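Search this site
Enter your search terms
Go

Comparing Two Grippers on Soft Things: Our Project Report

Kazuhiro Hirano and Tetsuya Fukuda, Ukent Robotics Course, Group 13

Why we picked this

When our instructor handed out the topic list in October, most of the groups went straight for the ones with blocks and pegs, and we can see why, blocks being very polite objects that stay the shape they were when you last looked at them. We wanted something a bit messier. Tetsuya had spent part of the summer helping at his uncle's toy repair counter in Raltmont, and he kept saying that the hard part of any stuffed thing is that you never quite know where its edge is. So that became our question: which of the 2 grippers in our lab does better on soft, lumpy objects, and does a camera at the wrist help the person driving the arm?

The two grippers

The first is the Zaltov, a plain parallel gripper with flat pads. It closes straight, it is easy to calibrate, and everyone in the course already knew how to use it. The second is the Shimada, which has longer fingers that bend a little as they close. We both liked the Shimada right away, which we mention because it probably made us more patient with it than we should have been!

Both were mounted on the same arm, with the same controller and the same closing speed. We swapped them only between sessions, never in the middle of one, after an early Saturday when we changed over four times and lost most of the afternoon to re-zeroing.

How we ran the attempts

Each attempt began with the arm above the table and an object somewhere within reach. One of us drove and the other wrote down the result. A pick counted if the object came up and stayed up for five seconds. If it slipped, we wrote "slip." If the fingers closed on nothing, we wrote "miss," and we kept those two apart all the way through (our first spreadsheet did not, and we had to throw it out).

The wrist camera has a very wide lens, so the tabletop looks like a hill and straight things near the rim come out as curves. It took us a few days to stop trusting our eyes about distance. Anything near the middle of the view was fine, but an object close to the rim was always farther away than we guessed, and we drove short of it again and again.
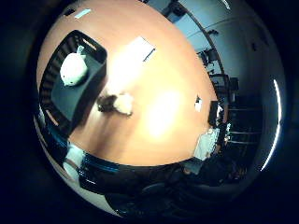 What we found

We logged 1,938 attempts in all, and 656 of them were slips or misses. The Zaltov had more slips. Its flat pads would pinch a fold of cloth, lift beautifully for a second or two, and then let the whole thing roll out sideways. The Shimada had fewer slips but more misses, mostly from coming down at the wrong height and closing over the top of the object.

Knots and twisted tips were a nice surprise. A round white bundle with a gathered tip gives you something definite to aim for, and both grippers did better when the driver went for the tip instead of the body. The fluffy brown and white piece was much harder. Its outline is blurry on the screen, and against the pale shine that the overhead light throws on the wood it was easy to lose the white half altogether. Kazuhiro asked several times if we could just turn the lights off, and for the last sessions we did switch off one row - misses went down a little, though we didn't run enough of those to put a number on it.

Dark surfaces helped as well. A white object on the gray tray stood out clearly, and the shadow it cast gave us a rough idea of its height, a trick we came to depend on. The price was the raised rim, which the Shimada's fingers liked to bump on the way in.

What we would change

We would tape a grid on the table for practice runs, so a new driver could learn what the lens does to distances before the real attempts start. We would also split the driving more evenly. Kazuhiro did most of the Shimada sessions and Tetsuya most of the Zaltov ones, so some of the difference between the grippers is surely just the difference between us. If another group takes this on next term, our logs are in the course folder and they are welcome to all of it, spelling mistakes included.

Comments

mareike_t
Nice write-up. Did you try putting rubber on the Zaltov pads? We did that for foam blocks and it cut our slips a lot.

T. Fukuda
Thanks! We talked about it but wanted to keep both grippers as they came. It would be a good follow-up.

oldbenchvise
I'd like to see slips and misses per object in a table. Otherwise very readable.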